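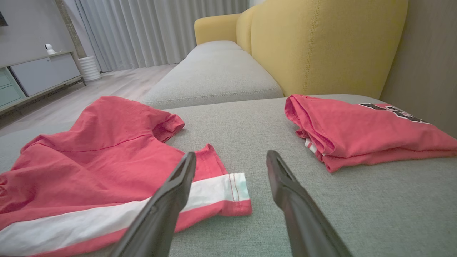
4. Preparar la demostración de doblado para la jornada de puertas abiertas

Esta sección sirve para quien monte la estación Estero delante de visitas. Es la parte de la guía que más nos gusta escribir: doblar ropa parece poca cosa hasta que uno ve a un niño pegado a la cinta, conteniendo la respiración con cada pliegue.

4.1 Antes de abrir las puertas

1. Despeje el asiento del sofá y alise la tela con la mano.
2. Encienda los dos brazos y espere 40 segundos antes de tocar el panel.
3. Lance la rutina Cleditz de apertura y cierre de pinzas. Repítala si alguno de los dedos se queda a medio camino.
4. Coloque la cinta de separación a 200 cm del sofá por los lados accesibles.
5. Deje las prendas de la sesión a mano del operador, sin planchar. ¡Las arrugas forman parte de la gracia!

Nota: las prendas de punto con franjas en contraste se siguen muy bien desde lejos. En la visita de abril usamos camisetas lisas y las últimas filas se perdían la mitad.

4.2 Colocar las prendas

6. Ponga la primera prenda sobre el asiento tal como caiga, lejos del borde delantero.
7. Compruebe que las pinzas están abiertas antes de retirar la mano.
8. Pulse Inicio y apártese hasta la cinta.

Precaución: no recoloque la prenda con la rutina en marcha. Pulse Pausa, espere a que los dos brazos se detengan y entonces acérquese.
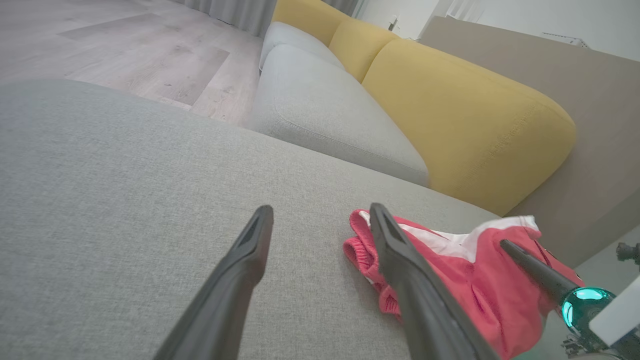 Eleni Berisha pide que añadamos una cosa: que el operador hable mientras trabaja el robot, aunque sea para contar qué pliegue viene ahora, porque en su turno el público preguntaba mucho más cuando alguien rompía el silencio.

Tiene toda la razón, y queda incorporado como paso 9.

9. Anuncie cada fase en voz alta: agarrar, estirar, doblar, soltar.

4.3 Trabajo con los dos brazos

10. Seleccione el modo Doble en el panel.
11. Reserve 30 minutos por grupo - el tiempo se va en preguntas, y son estupendas.
12. Si un agarre falla, deje que el robot lo intente de nuevo. Un segundo intento suele entusiasmar más que un doblado perfecto. 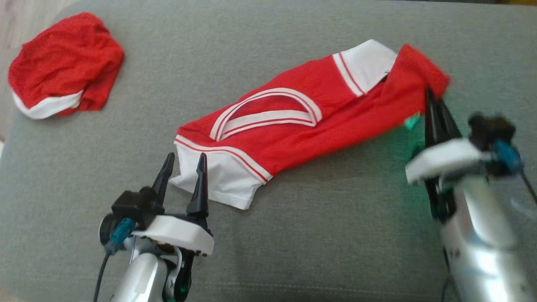 ¿Pueden las visitas traer su propia camiseta?
Pueden, siempre que no lleve botones, cremalleras ni adornos rígidos; el operador la revisa antes de ponerla en el sofá.

4.4 Al terminar

13. Retire la ropa, lleve los brazos a reposo y corte la alimentación.
14. Anote los agarres fallidos en la hoja Prusow y entréguela a Toàn Ung.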